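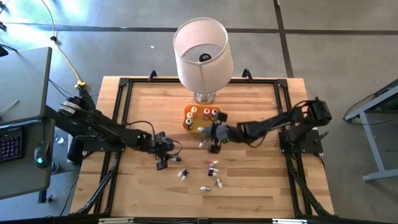

A reader at the Cistavov branch wrote in to ask whether the vials should be racked by cap color or by contents. By contents, where a label exists. Cap color is a poor guide, as caps get swapped when a nozzle clogs.

Small Bottles and Vials: Sorting Gallery
Pevura Workroom Pages
December 13, 2020

The pages in this set cover storage of small liquid containers on a shared worktable: sample vials, dropper bottles and squeeze bottles of food coloring. Container sizes are mixed, so one tray does not fit everything. Vials stand upright in a tray with holes. Bottles too wide for the holes go in the Polishchuk drawer unit, two rows deep.

Tray, orange plastic. Holds vials upright with the caps showing. Five are in place and the rest are still on the wood. Fill from the back row forward - a full front row makes the back row hard to reach.

Caps. Red, white, pale yellow, gray-green and black are all in use. Check that each cap is seated before the vial goes in. A loose cap is easier to find with the vial lying flat on a paper towel.

Surface. Butcher block, oiled in May. Food coloring will stain it if left, so wipe drips at once with a damp cloth and dry the spot after. 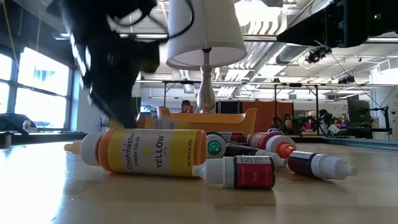
Food coloring on its side, scattered on the table. Front left: Chefmaster Candy Color, yellow, net weight 2 oz.

Candy color is oil-based and is kept apart from the water-based droppers. The two do not mix, and a shared drawer leads to the wrong bottle being picked up. Pink and the darker reds are easy to confuse in low light - read the label, then put the bottle back with the label facing out.

Drawer layout. The Hakness insert has 24 compartments in 3 sizes. Squeeze bottles take the large ones and droppers the medium. The small compartments hold spare caps and nozzle tips, sorted by thread.

Next page: labels and label tape.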